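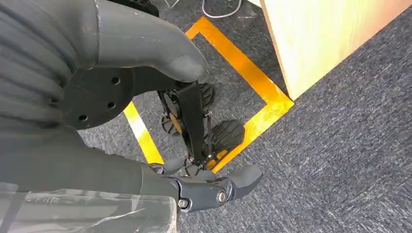 Chapter 4

Comparing Grippers Fairly

What you will learn in this chapter

How to set up a side-by-side trial of two or more grippers
How to choose test objects that will tell you something
How to decide what counts as a success before the first attempt
How to keep a trial log that another person can read
Why the arm, the controller and the camera all have a say in the result

4.1 Before we start: a week at Sestby

Some years ago I spent most of a November in the teaching lab at Sestby, helping a group of second-year students decide which of two grippers the lab should buy more of. The question sounded simple enough when we wrote it on the whiteboard. The lab owned one gripper from Mocanu and one from Erkar, both of them had been used for a year or so, and everybody who walked past had an opinion. The Mocanu people liked its long fingers. The Erkar people liked how quickly it closed. I remember thinking we would have the matter settled by Wednesday and could spend the rest of the week on something more interesting.

Well, we did not settle it by Wednesday. By Wednesday we had two piles of notes that could not be compared with each other at all. One pair of students had been picking up objects from a table with the arm coming straight down. The other pair had been working at floor level, reaching in at a slant past the furniture. One pair called it a success if the object left the ground. The other pair wanted it carried across the room and set down again. Both pairs had worked hard and both had been careful in their own way, and I had to tell four tired people that we were going to begin again on Thursday morning with a clean sheet of paper. (I brought pastries, which helped a little.)

I tell this story at the start of the chapter every year because almost every reader will live through some version of it. Trying out a gripper is great fun, and the fun is a bit of a trap! You put something in front of the fingers, you close them, up it comes, and you feel that you have learned something. You have, but probably less than you think. You know that this gripper, on this arm, with this object lying just so, managed it once. The rest of the chapter is about getting from there to a statement you would be willing to put in front of someone who has to spend money on it.

4.2 What exactly are we comparing?

When people say they are comparing grippers, they are very often comparing whole systems. A gripper hangs on the end of an arm, the arm takes its orders from a controller, and the controller may be listening to a camera, or to a person with a pair of handles, or to a list of positions somebody typed in before lunch. Change any one of these and the results will shift.

Take the arm first. Two arms that are said to reach the same distance can behave very differently at the end of that reach. One may hold steady while the other sags by the width of a pencil, and a pencil's width is plenty to spoil a grasp on something thin. The joints matter too. An arm with a bulky elbow may be perfectly happy over an open floor and hopeless beside a cabinet, where the elbow wants to be exactly where the cabinet already is. If your two grippers are mounted on different arms, you will need to say so in the first line of your report, and you will need to be modest about everything that follows.

Then there is the controller. At Sestby the Erkar gripper was thought to be faster, and for a whole year this was repeated as a fact about the gripper. When we finally moved it over to the controller that had been driving the Mocanu, the difference nearly vanished. The old controller had been set up by someone with a cautious nature, who had told it to wait a moment before every close command, and the setting had stayed there ever since. I don't blame anyone for missing it. It was buried three menus down.

Cameras bring troubles of their own. A small camera near the wrist sees the fingers and the object close up, which is a great help in the last few inches, but the arm itself can block a good part of the view. A camera on a stand sees the whole work area and rather little of what happens between the fingers. If a person is steering the arm by watching one of these views, the view belongs in your list of things to hold steady, right along with the speed and the grip force.

4.3 The test area

You don't need a handsome test area. You need one that will be the same tomorrow. The cheapest way I know to get this is a roll of bright tape and ten minutes on your knees. Mark out a square on the floor or the table, big enough for your largest object to sit inside with some room to spare, and agree that every attempt begins with the object inside that square. Choose a color that stands out well against whatever is underneath. Press the corners down firmly, and look at them again at the end of each day, as corners are the first part to lift.

It is worth giving some thought to the surface. Carpet lets an object settle a little and keeps it from sliding, which flatters a gripper that tends to nudge things before it closes on them. A smooth tabletop is less forgiving. Neither one is the right choice in itself. If the robot will eventually work in people's living rooms, then by all means test on carpet. If it will work at a packing bench, find yourself a bench.

Think about the light as well, if a camera is involved. Glossy tape can throw back a strong glare, and a stretch that looks a rich yellow in the morning may look nearly white once the overhead lamps are on. A person will hardly notice. A program that looks for the yellow edge may notice very much.

Finally, write down what stands near the square. A panel, a table leg or a cable on the floor all limit how the arm can come in, and someone who repeats your trial in an open room will get different numbers and wonder why.

4.4 Choosing the objects

Most beginners choose objects that are too kind. A block of foam, a plastic cup and a tennis ball will be picked up by nearly anything with two fingers, and at the end of the day you will have a table full of check marks and no way to tell the grippers apart. On the other hand, a tray of loose needles will defeat everybody, and you will have learned just as little.

What you are looking for is the middle ground, where a gripper sometimes manages and sometimes doesn't. Jointed objects are wonderful for this. Anything made of links and brackets can fold or swing as it is lifted, so that a grasp which looked fine at floor level starts to go wrong halfway up. Parts with rubber pads are useful for a different reason: the rubber grips back, and an approach that is slightly off will drag the object along instead of slipping past it. Put one or two of these in your set alongside the easy ones. I like to keep the easy ones too, mostly because they warn me when something has come loose on the gripper itself.

4.5 Deciding what counts

Sit down together, before the arm is switched on, and write one sentence that says what a success is. At Sestby, on that second try, our sentence was: "The object is lifted clear of the floor, held while we count slowly to four, and put back inside the square." It took us most of a morning to agree on it, and there was some grumbling, but after that there were hardly any arguments at all.

You will want a second sentence for the attempts that fall in between. Suppose the object is lifted, slips, and is caught by the tip of one finger. Is that a success? I would say no, and write "slip" in the notes column, but you may have good reasons to say otherwise. What matters is that you say the same thing on Friday as you did on Monday.

4.6 How many attempts are enough?

More than you would like, I'm afraid. Our friends at the Prudside workshop once ran 2000 attempts over a single winter, and they were able to say some very fine-grained things about finger shape as a result. We had one week. We made 502 attempts in all, of which 41 had to be thrown out for reasons that had nothing to do with either gripper - a loose connector, mainly, and one long afternoon when the object had been placed half outside the square. I still think it was a respectable piece of work, and the discarded attempts are listed at the back of the report with a note beside each one. Please do the same with yours. It is very tempting to let the bad ones quietly disappear, and a reader who finds out later will not trust the good ones either.

Whatever number you settle on, mix up the order. If you run all of the first gripper's attempts in the morning and all of the second's after lunch, you are also comparing a fresh operator with a sleepy one. Swapping grippers is a nuisance, I know, with all those small bolts, so a fair bargain is to swap at the end of each block of attempts and to let a coin decide which gripper goes first each day.

4.7 Keeping the log

The trial log can be a spreadsheet or a paper notebook. Each line should give the time, the gripper, the object, how the object was placed, the operator's initials, the result and a few words of comment. Fill it in right after each attempt, while the arm is on its way back to its resting position. The comments column will feel like a chore, and it will be the column you read most often when you come to write things up.

In the next section we will take one page of the Sestby log and work through it line by line, beginning with how the objects were placed in the square and going on to the first block of attempts with the Mocanu gripper. Have a pencil handy, and keep your success sentence where you can see it.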